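March already, and my forearms are killing me. I've spent the past few weeks teaching a robot to tidy a table, and the way you do that (the way we do it, anyway) is by doing the tidying yourself with a gripper in your hand, over and over, while it records everything. The target is 3,000 goes. We're at 1,496, so I'm not quite halfway and already dreaming about plastic tubs.

Cups were easy! Sponges, no worries. Then Debora Ferraro decided we should move on to storage boxes, and boxes are a pain. They're too wide to grab comfortably, they slide off when you squeeze, and if you rush it the recording's no good and you chuck it out. I binned 200 in the first lot, mostly my own fault for going too fast before my morning coffee.

What's helped is slowing right down and coming at the box with the fingers already open, then closing them gently. Kevin Huamán reckons I move like I'm defusing something. Fair enough, but my throwaway pile has shrunk and his hasn't, so who's laughing now, Kevin?
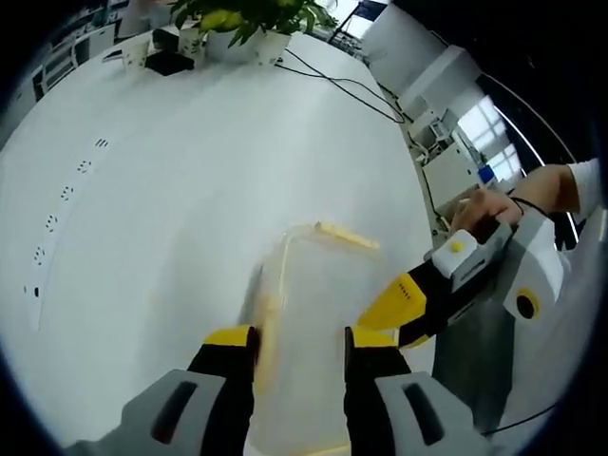 *Closing in on the clear box, with a second gripper coming in from the right.*

The see-through ones are my least favourite, by the way. White table, clear plastic, you lose the edges completely. Next up is folding tea towels, and I've asked for a softer grip on the handle before we start.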